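手持ちグリッパーでのデータ集め、ぬいぐるみだけ成功率が低い

質問 解決済み
カテゴリ:ロボット・自動化>学生プロジェクト
投稿者:endside_b3

学部3年、授業のグループ課題です。手持ちグリッパーで人が片付け動作をやって、それを学習させてアームに再生させる、というやつ。お題は「箱から小物を出す/箱に戻す」。締切が2月末で焦ってます。

今の状況
・収録は全部で126本。うち学習に使えたのが74本
・残りはSLAMが飛んだか、指が対象を隠して見えないか
・硬いフィギュアはわりと取れる
・ぬいぐるみになると急にだめ。つかむ前に箱のふちに当たるか、上から押しつぶして終わり

収録は自宅でやってます。グループのMattesの家でも少し撮ったけど、照明が違いすぎて混ぜていいのか不明。
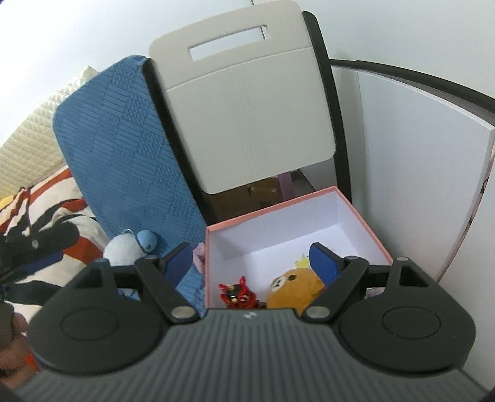 箱の手前で指を開いたところ。中にクマのぬいぐるみと赤黒のフィギュア

箱の位置は毎回ちょっとずつ変えてます。背景の椅子とかクッションはそのまま。片付けたほうがいいですか?あと指を開く幅、いつも全開から始めてるんですがこれも関係ありますか。

あと収録時間も知りたいです。1本だいたい10秒くらいで切ってるけど短い?

先生に聞いたら「まずデータを見ろ」とだけ言われました。見てるんですけど…

回答1
投稿者:Vanderleia Brito

データ数が足りないです。74本は少ない。もっと撮りましょう。うちは500超えてからまともになりました。

回答2 ベストアンサー
投稿者:m_sobczak

去年おなじ課題やりました。長くなるけど順番に。

1. 指の入り方
1枚だけじゃ軌道は分からないけど、写真だと左の指が箱のふちの近くで内向き、右の指が箱の中の上に来てますよね。ここから左指がふちをまたぐのか外に残るのか、収録ごとにバラバラだと学習側は迷います。「両指とも箱の内側に入れてから下ろす」に統一してみて。ふちに当たる件はたぶんこれでかなり減る。
人がやると手首で無意識に逃げるんですよ。アームはそれやってくれない。

2. 開き幅
全開スタートでもいいけど、箱の中に入れる前に対象より少し広いくらいまで絞る。ぬいぐるみが箱の手前のふち近くにあるときは特に。全開のまま下ろすと片方が壁に乗ります。

3. 押しつぶし
ぬいぐるみは高さが決まらないので、頭をつかむ人と胴をつかむ人がいると平均されて変なところに行きます。グループ全員で「胴をつかむ」とか決めてください。うちはこれ決めずに119本撮って全部捨てました…

4. 背景
片付けなくていいです。むしろそのままで場所を変える。ずっと同じ椅子の前だと椅子を目印に覚えちゃう可能性がある。向きを変えて壁側、床、机の上とか。白い壁ばっかり写る向きはSLAMが飛びやすいので注意。柄のある布とかが入ってる方が安定しました。
対象以外のぬいぐるみが箱のすぐ外にあるのは、混ぜるなら意図して混ぜる。箱の外にもピンクっぽいのありますよね?それを取るのか取らないのか、お題ではっきりさせとかないと。

5. 長さ
10秒でいいと思う。ただ最初と最後に1秒静止を入れる。切り出しが楽になります。

Mattesさん宅の分は混ぜてOK。照明違うのはプラスです。露出が飛んでるのだけ抜いて。

質問者からのお礼

ありがとうございます!!見直したら左指の入り方ほんとにバラバラでした。またいでるのと外に残ってるのが半々くらい。あとつかむ場所も私は頭、Mattesは胴でした。。
月曜にグループで決めて撮り直します。外のぬいぐるみは今回は「取らない」にします。

回答3
投稿者:h.engelhardt

もう解決してるみたいですが補足。指のパッドの表面も見といたほうがいいです。毛がつくと滑る。収録の合間に濡らした布で拭くだけで違います。

あと使えなかった分も消さないでとっておくこと。SLAMだけなら設定変えてやり直すと何本か復活することあります。うちのクラブでは再処理で2割くらい戻りまた。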